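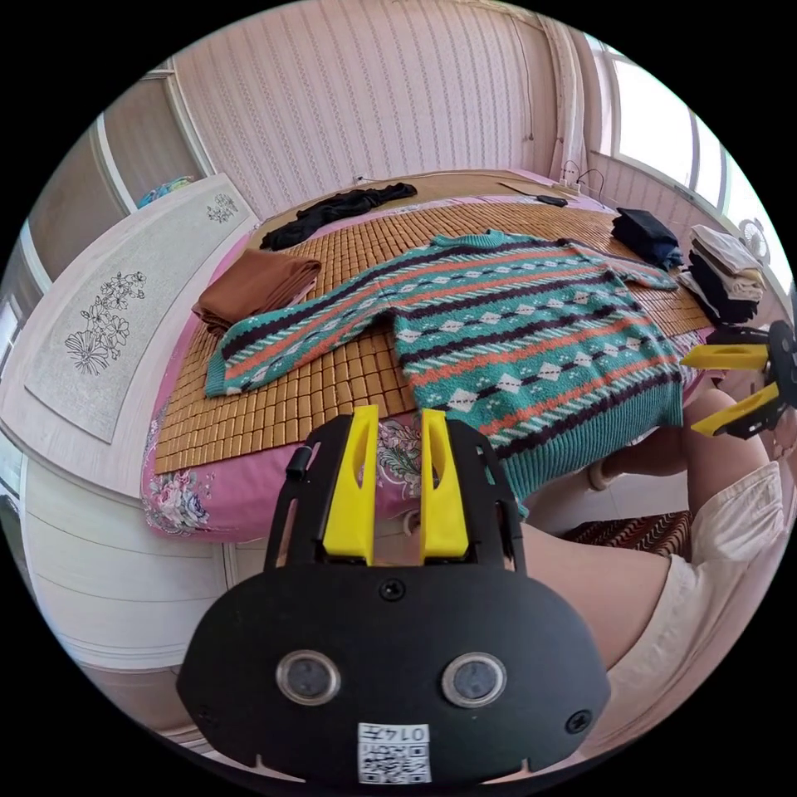 Lacey Gosling perguntou, no fim da última aula, por que razão uma empresa que compra licenças no mercado pode declarar-se em conformidade sem ter reduzido uma única tonelada dentro das suas próprias instalações. A pergunta serve de ponto de partida para a aula 8.

## Comércio de licenças de emissão: noções de base

Num sistema de limite e comércio, o regulador fixa um teto para o total de emissões do setor e distribui licenças até esse valor. Cada licença autoriza a emissão de uma tonelada de CO₂ equivalente. No final do período, cada instalação entrega tantas licenças quantas as toneladas que emitiu.

O teto aplica-se ao conjunto. A distribuição das reduções entre empresas fica a cargo do mercado, e quem tem custos de redução mais baixos tende a reduzir mais e a vender o excedente.

### Exercício resolvido

Duas fábricas de cimento, Arngate e Treloar, recebem as seguintes licenças:

| Instalação | Emissões sem redução (t) | Licenças atribuídas |
|---|---|---|
| Arngate | 559 | 358 |
| Treloar | 559 | 358 |

Cada uma tem um défice de 201 licenças. Suponha-se que a Arngate reduz a custo inferior ao preço de mercado e que a Treloar só o consegue a custo superior. Se a Arngate cortar 401 toneladas, emite 158 e fica com 200 licenças para vender. A Treloar compra essas 200 e corta apenas uma tonelada. O total emitido é 716, igual ao teto.

Respondendo à Lacey: a Treloar cumpre porque a redução foi feita e paga noutro local. O resultado ambiental depende do teto e da fiscalização.

### Pontos a rever

- **Atribuição gratuita ou leilão.** A atribuição gratuita protege setores expostos à concorrência externa, mas pode gerar lucros inesperados.
- **Fuga de carbono.** Deslocação da produção para países sem preço do carbono. Ver o caso Vevdale, na ficha 3.
- **Excesso de licenças.** Um teto demasiado alto faz cair o preço e retira o incentivo ao investimento.
- **Reserva de estabilidade.** Retira ou devolve licenças ao mercado segundo regras fixadas de antemão.

### Para a próxima aula

Ler o texto sobre o imposto sobre o carbono e refazer o exercício com uma taxa fixa por tonelada. Indicar que informação adicional é necessária para prever as emissões de cada fábrica. Quem escolheu o caso Trastside para o trabalho escrito entrega o plano na quinta-feira, numa página.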